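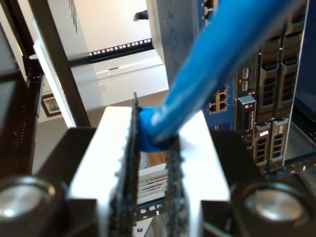 Blue cable, back of the R510. Four network ports to pick from.

14/08/2021

Quick one tonight, dinner's in the oven. Recabling day at last! Been putting this off since May. The plan was to get the old Dell talking to the Netgear switch again so the Juhász backups can run overnight and I can stop doing them by hand like an animal.

New cable for the job, blue, nothing fancy. Ordered one too short the first time. Measured properly this time, with a tape and everything, then added slack. Always add slack.

Switch stays at the top of the rack, server right under it. I did think about swapping them, then remembered how heavy the server is. No thanks.

Bench is a mess as usual. Mailer flat on the wood, cable on top of the mailer, fine, that's my work mat now. 2 jobs still on the list and neither one is fun.

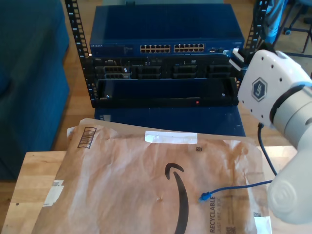 What's left to do

Labels first. Every cable gets one at both ends, I don't care how obvious it seems. Last year I pulled the wrong one and lost 412 files off the Skunine share. Got them back, took 9 hours. Never agian.

Then a proper shelf plan, written down and taped inside the door. Ollia (my name for the backup box, don't ask) needs a home too and shes been sitting on a chair for months.

And the bench top. It's a nice butcher block and I have not been kind to it.

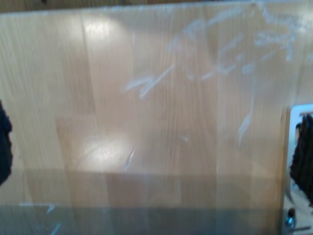 Thinking a light sand and some oil, maybe over a long weekend when the rack is done and I can clear everything off. Or just a big rubber mat and forget it. If anyone has used a mat they like, leave a comment. Ok, timer's going, gotta run.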